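Horitcombe Household Textiles Study: Call for Participants
Posted 2021-06-28
Reference 863

Nakus Textile Testing is recruiting adult participants for a home wear trial of woven bedcovers. Enrollment is open to residents of Horitcombe and Davetti. 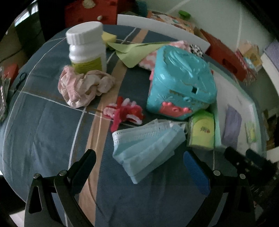
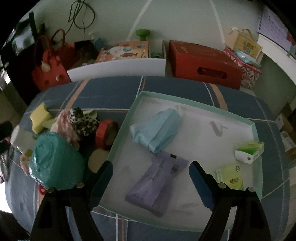

The trial measures pilling, seam slippage and color loss in bedcovers under normal domestic use. Each participant receives two covers and uses them in alternation, with one wash per week at the setting printed on the care label. Fabric softener is not permitted. Daytime use of the bed as a work surface is within the protocol and must be entered in the use log. Typical entries are sorting small items on the cover, or standing a tray on it. Log entries should give the start time, the duration and the type of load. Stains are to be recorded before treatment.

Eligibility
Age 18 or over
Sole or shared use of a double bed
Access to a front-loading washing machine
No pets sleeping on the bed

Participants return both covers to the Joshi Building at the end of the trial. Samples are cut from each cover for abrasion testing, and covers are not given back.

Payment
Participants who complete the trial and submit a full use log receive $805, paid in 2 installments. Partial logs are paid pro rata.

The trial starts in September. Apply in writing to Nakus Textile Testing, Joshi Building, Horitcombe, quoting the reference number. Applications should state mattress dimensions and washing machine model.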